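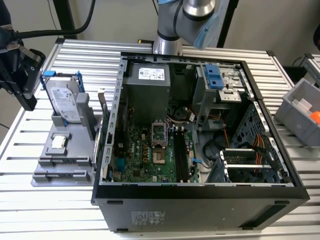

Wakana Kobori wrote to us that she has kept three old computers under her stairs for many years, because she does not know what is still on them and is afraid to give them away. She asks if it is enough to delete the files and empty the trash.

It is not enough, and I am glad for the question. I received similar ones after the December issue, so I will try to answer them together.

When you delete a file, the computer usually only forgets where the file is. The contents stay on the disk until something else is written in the same place. I tried it at home with a disk from my first office job in Altholm. I had emptied it, as I believed, before I put it in a drawer. A free recovery program found 2412 files, and 208 of them were letters with my full address. There was also a scan of my old passport, which I had completely forgotten.

Before you erase anything, please copy what you want to keep. Two copies are better than one, and they should not live in the same room. Open a few of the copied photos on another machine and look at them. Fengying Fan told me she copied a whole folder of wedding pictures and found later that she had only copied the shortcuts. Luckily the old computer was still in her garage.

Then think about the accounts. Sign out of your mail, your browser and your music program. Some paid programs allow only a small number of computers, and it is much easier to release the license while the old machine still starts.

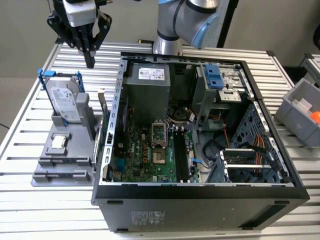
For the erasing, it depends on the type of disk. An older hard disk with spinning plates can be overwritten once from beginning to end. This takes a long time, so start it in the evening and let it work through the night. A solid-state disk is different, and overwriting it in the old way is not reliable. Look for the "secure erase" function from the maker of the disk. If the disk was encrypted from the first day, erasing the key is normally sufficient.

If the computer does not start anymore, the disk can be taken out and connected to another computer with a small adapter. Unplug the power cable first. If you do not feel comfortable with a screwdriver, the shop Witkowska will remove the disk for 5 and give it back into your hand. The rest of the computer you can leave there or bring to the Prorkent collection point, which accepts cables and monitors also.

Jinlong Dai asked about drilling holes in the disk. It is possible, but wear glasses for your eyes, and do not do it if the disk could still be useful to another person. An erased disk that works is worth more than a broken one.

In the next issue Shiyu Feng will write about old phones, where the questions are a little different. Please send yours before the end of the month, to the usual address.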